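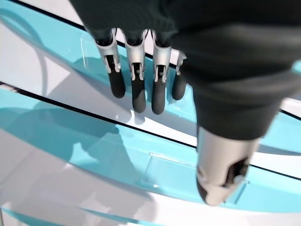
A Five-Finger Hand You Can Rent by the Month

By the Workshop Desk
12 August 2021

Small manufacturers have had two choices when it comes to robot grippers. They can buy a simple two-jaw clamp that does one job well, or they can spend a great deal of money on a hand that looks like it came out of a university lab. Kisetti wants to sell something in between, and it has decided the best way to do that is not to sell it at all.

The Kisetti hand is offered as a monthly rental. You get the hand, a wrist adapter, a fabric glove to cover it, a small camera that mounts at the wrist, and a phone number that gets answered during working hours. Brimex, the distributor, ships it in a hard case and takes it back when you are finished. The shortest contract is three months.

We had one for 17 days at the Rutkowska workshop, a shop that assembles and finishes display panels and molded covers. Most of the work there involves shiny parts that show every mark. The shop already owned a robot arm, which spent most of its time moving boxes.

Mounting the hand took a morning. The adapter fit the arm's flange without trouble, but the cable guide did not, and we ended up running the cable outside the sleeve with hook-and-loop straps. Brimex says a longer guide is coming in September.

The fingers are metal, with openings at the joints and black rubbery tips. The frames look delicate. We did not manage to break one, though we caught a finger on the edge of a fixture twice and had to stop and reset it both times. The charcoal knit glove goes over the palm and back of the hand and leaves the fingers bare. It keeps dust out of the knuckles and keeps the hard parts off the work. It also bunches up when the hand closes, and on a few early runs a fold of it got into the camera's view. Pulling it tighter at the wrist helped.

The thumb is the part that makes the difference. It is strong enough to hold a cover against the other fingers while the arm turns over, and it can be set to press on its own. We used it that way for seating small clear panels, a job that had always been done by hand at Rutkowska. Over a full shift the hand placed 64 of them. A person on the same bench does more than that before lunch, so nobody should rent one of these for speed.

What you do get is even pressure. The tips come down softly, and you can set how far they go and how hard they push for each finger. On glossy covers we found no scratches that we could trace to the hand. We did find smudges. The rubber picks up whatever is on the bench, and the tips need a wipe at every break. Spare tips come in the case, 14 of them, and changing one takes a couple of minutes with the tool provided.

The software is called Flumton and runs in a browser. You teach a task by moving the arm where you want it and closing the fingers with sliders on the screen, then saving each pose. It is slow going at first. Our first usable routine took most of two days, and the second took an afternoon. The camera view sits beside the sliders, and we came to depend on it – from the side of the bench it is hard to tell whether a fingertip is touching a part or sitting just above it.

Reflections are a problem. On white or brightly colored gloss the camera sometimes took a highlight for an edge, and Flumton would nudge the hand sideways to match. Turning off the overhead light nearest the bench fixed most of it. The manual gives lighting one short paragraph, and it could use a page.

The price is $3,692 a month, with shipping included and the first set of replacement tips thrown in. Damage to a finger is covered once per contract. After that you pay for the part and fit it yourself, or send the whole hand back and wait.

For a shop with one repeated job, a plain clamp is still cheaper and quicker. The hand makes more sense where the parts change often and the surfaces have to stay clean, and where there is already an arm on the floor with time to spare. Rutkowska has signed for three months, starting with the panels. The boxes are being moved with a hand truck for now.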